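Wundadico laundry basket - three months in
May 6, 2024 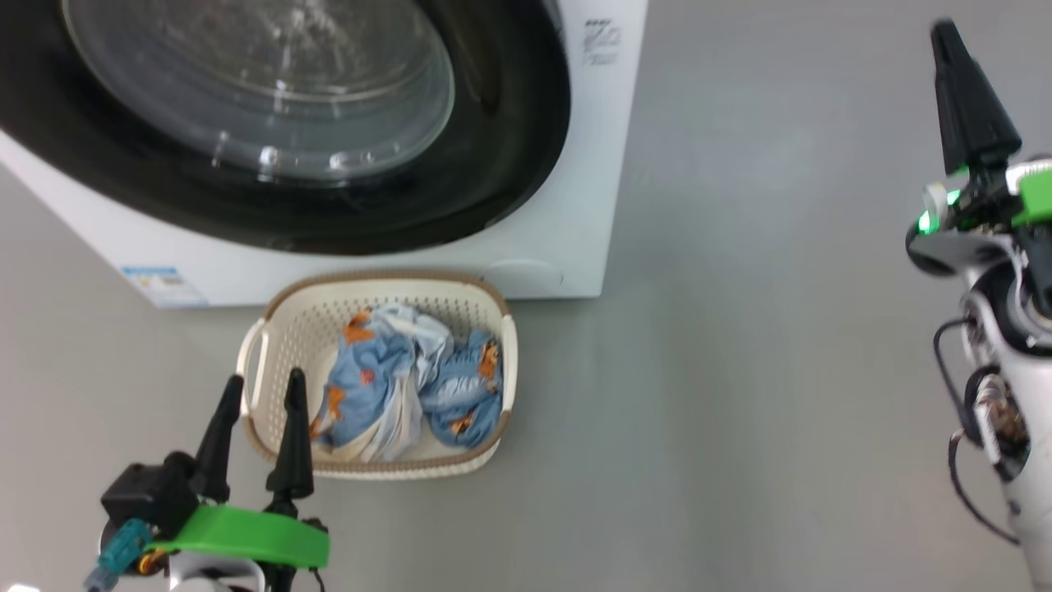 The cream one with the tan rim, parked in front of the washer.

I've had this since February and I'm still really pleased with it! It's plastic, with rows of little holes down the sides, and the band round the rim has a woven look that makes it seem dearer than it was (I paid 21 pounds at Darnell).

It takes a full set of bedding, and it sits flat on the floor right under the door, so I can pull everything straight in. Mine has had 40 or more trips up and down the stairs and the handle hasn't cracked - my old Edivard one split in its first winter.

Grumbles? The handle opening could be a bit wider, and the pale colour shows every mark, though a wipe with a damp cloth sorts it. I'd love one in green. Already got my eye on a second for towels.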